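Up before six and out to the garden while it was still cool. July has been dry and the beans show it. I gave the two long rows a slow soak from the hose and left the squash alone, because the leaves droop by noon no matter what I do and pick up again by supper. Picked enough beans for a quart and a bit. The first planting is getting stringy at the bottom of the row and I should pull it this week.

Drove over to Jakbridge after breakfast for canning lids. The hardware store had regular mouth but no wide mouth, and the wide ones are what I need for the pickles. Bought 4 boxes of regular anyway. The road past the Demissie orchard is down to one lane where they are fixing the culvert, and I sat there fifteen minutes behind a hay truck. The peaches looked close. Their sign says two weeks.

Came home and put up the beans. Seven hours of my day went to beans, if I count the snapping. The pressure canner took its time coming up and I read the seed catalog from Fandavmont while I waited. They have dropped the yellow pole bean I like – no note about it, the page just skips to the next one. I have some seed saved from last year in the hall closet, so I'm all right for one more season.
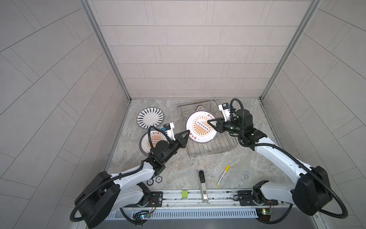

Will I plant the same amount of beans next year? Half as many, and the other row goes to carrots.

Spent the hot part of the afternoon in the basement moving jars. There are over 300 down there counting the empties, and some of the tomatoes are three years old. I set the oldest ones by the stairs to use first. One shelf has a bow in it and I don't trust it with quarts, so it holds jelly now.

Thunder at 5 p.m. off toward Dranari and no rain out of it. The wind knocked over the tall dill and I cut what was bent and hung it on the porch. Supper was beans, potatoes and the end of the ham. The lids are all pinging down except for two jars, and those are in the refrigerator.

Tomorrow, pull the old row, call about wide mouth lids, and turn the compost – if the fork handle holds.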